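Stolley Computer Reuse
Frequently asked questions

Home | Bring in a computer | Buy | Repairs | FAQ | Contact

If your question is not answered on this page, ring the Lirnstead shop or use the contact form. Messages sent through the form are read by Elaine Aguiar and Defne Ertürk and most are answered the next working day.

GIVING US A COMPUTER

What do you take?

Desktop computers, laptops, flat monitors, keyboards, mice, cables and small network equipment such as routers and switches. We take them working or not. Desktops are the most useful to us as the parts can be swapped between machines.

What don't you take?

Old glass-tube monitors and televisions, large office printers and photocopiers, loose batteries, and anything that has been in a flood or a fire. Ink and toner should go to the council site. We also can't take mobile phones at the moment, though we may start again later in the year.

Can I bring a laptop with a swollen battery?

Please don't bring it into the shop. If the underside is bulging, or the trackpad has lifted, switch the laptop off, don't charge it, and ring your council for advice on where to take it.

Do I have to pay?

No. Household items are free to hand in. We make a charge for collecting from businesses, which depends on how far we have to drive and how much there is. Ask Nassoro Urio for a price.

Where do I bring things?

Either to the shop in Lirnstead or to the drop-off point in Skaturthorpe. Skaturthorpe is open on Wednesday mornings only and doesn't have anywhere to leave things at other times. Please don't leave computers outside the door. Rain gets into them, and they may have your files on.

Do you need the charger?

For a laptop, yes please, if you still have it. For a desktop, the power lead is handy but we have plenty. Don't hold back a computer because you have lost a cable.

Can I have a receipt?

Yes, ask at the counter. The receipt lists the type of item and the serial number where there is one. It doesn't put a value on anything.

WIPING YOUR DATA

What happens to my files?

Every drive that comes in is either wiped or destroyed. Drives that are good enough to use again are overwritten with wiping software and then checked. Drives that fail the check, or can't be read at all, are taken out and drilled before they go for scrap.

Should I wipe it myself first?

You can if you want to, but you don't have to. If you do a factory reset, please sign out of your accounts beforehand. A laptop or tablet that is still locked to an online account can't be used by the next person and we have to break it for parts.

Can I keep my hard drive?

Yes. Take it out before you come, or ask at the counter and we will do it if the queue is short. On most desktops it is a matter of a few screws and two cables. Some newer laptops have the storage fixed to the main board, and in that case it can't be kept separately.

Can you copy my photos off before you wipe it?

We can, as a paid job. You need to say so when you hand the computer over. Once it has gone into the wiping queue we don't go looking for it.

Do I get a certificate?

Businesses get one automatically. Households can ask for one, and it will be sent by email when the drive has been dealt with.

CHECKING AND REPAIR

What do you do to a desktop before you sell it?

The case is opened and the dust cleared out. The fans, memory, drive and power supply are tested, and anything worn is replaced, usually with a part from another machine of the same make. We fit a new coin battery to the board as a matter of course. The operating system is then installed from scratch and the machine is left running overnight with a test program. Any that crash or restart during the night go back to be looked at again.

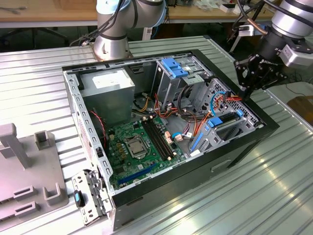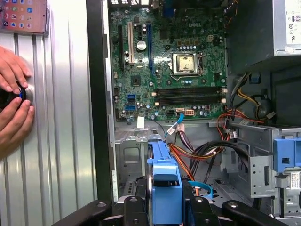
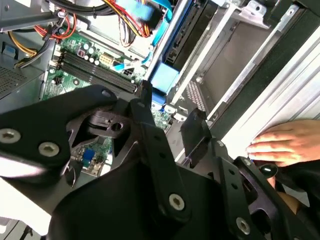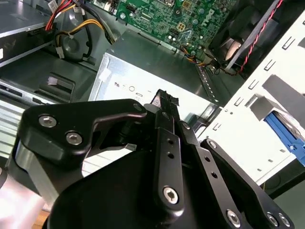
Inside a desktop computer with the case open.

Why are some desktops sold without an operating system?

Some people prefer to install their own, and some older machines won't run a current version of Windows. We mark these clearly on the ticket. If you want Linux put on one, tell us when you buy it and allow a day.

Will my old computer run the latest Windows?

It depends mainly on the processor and on whether the board has the right security chip. Bring the model number, which is normally on a sticker on the back or underside, and we can look it up while you wait. If it won't, the choices are to replace it, to change to Linux, or to use it for jobs that don't need the internet.

Mine is slow. Is it worth upgrading?

Often, yes. If the computer has an old spinning hard drive, changing to a solid state drive makes the biggest difference. More memory helps if you keep a lot of things open at once. A new processor is rarely worth the money in an older machine. Yiğit Ateş looks after upgrades and will tell you if he thinks you would be wasting your money.

Can I clean the inside of my own desktop?

Yes, as long as you are careful.

Shut it down, switch off at the wall and pull the plug out. Press the power button once with the plug out. Take off the side panel, which will be held with thumbscrews, ordinary screws or a catch. Touch bare metal on the case before you touch any of the parts. Use a soft brush or a can of air, and hold the fan blades still while you do it. Don't use a household vacuum cleaner inside the case. Keep the can upright, or it will spit liquid.

Never open the power supply, the metal box that the mains lead plugs into. It can hold a charge after it has been unplugged.

I have unplugged something inside and can't remember where it goes.

Most connectors will only fit one way round and in one place, so don't force them. The small ones for the front panel lights and buttons are the awkward ones. Look for printed letters on the board next to the pins, or search for the service manual by model number. If you are still stuck, bring it in. It is a small job and we would sooner do it than have you bend the pins.

It beeps and won't start.

The beeps are a code. Write down the pattern of long and short ones and check it against the maker's website. The usual cause is memory that has worked loose, and taking it out and pushing it firmly back often cures it. Flashing lights on the power button mean the same sort of thing.

BUYING FROM US

How much does a computer cost?

Prices are on the Buy page and change with what we have in. The dearest desktop we have in stock at the moment is £210 with a monitor, keyboard and mouse. We don't sell tablets.

Is there a guarantee?

Desktops and laptops have a 90-day guarantee covering parts and labour. Batteries in used laptops are not covered, but we write the battery health on the ticket so you know what you are getting. Opening the case of a desktop does not end the guarantee.

Can you hold one for me?

For 2 working days, with your name and phone number. After that it goes back on the shelf.

Do you deliver?

Within Lirnstead and Skaturthorpe, yes, for a small charge. We will carry it in, plug it in and check that it starts. We don't set up email or printers on a delivery visit, as this always takes longer than there is time for. Book a help session instead.

I'm on a low income. Can I pay less?

There is a lower price for people referred to us by a school, a housing association or an advice centre. Ask them to fill in the referral form for you. Defne Güneş deals with these and will ring you when a computer is ready. There can be a wait in September and October, when a lot of students need one at once.

Can I pay by instalments?

Yes, over 6 months, for anything bought at the lower price. There is no interest.

HELP SESSIONS

What is a help session?

An hour at a table in the Baysal Room, above the Lirnstead shop, with someone who can answer questions. People come to learn how to attach a file, move photos off a phone, set up a printer or get rid of pop-ups. Bring the thing you need help with, its charger, and your passwords. The passwords are what people most often forget.

Do I need to book?

Yes, by phone or at the counter. There are stairs and no lift, so let us know if you need the session held downstairs.

Can you help me over the phone?

Only with a computer you bought from us. We never ring anyone out of the blue to say there is a fault on their computer. If you get a call like that, put the phone down.

SCRAP

What happens to things that can't be used?

They are stripped. Steel and aluminium from cases go to a local metal dealer, and circuit boards, cables and power supplies are sorted into separate cages for a licensed recycler. Plastic fronts are the hardest to find a home for.

Do you sell single parts?

Yes. Memory, drives, fans, power supplies, leads and adaptors are in the trays by the till. Parts have been tested unless the tray says otherwise. For anything unusual, leave your number and the model you need it for.

Back to top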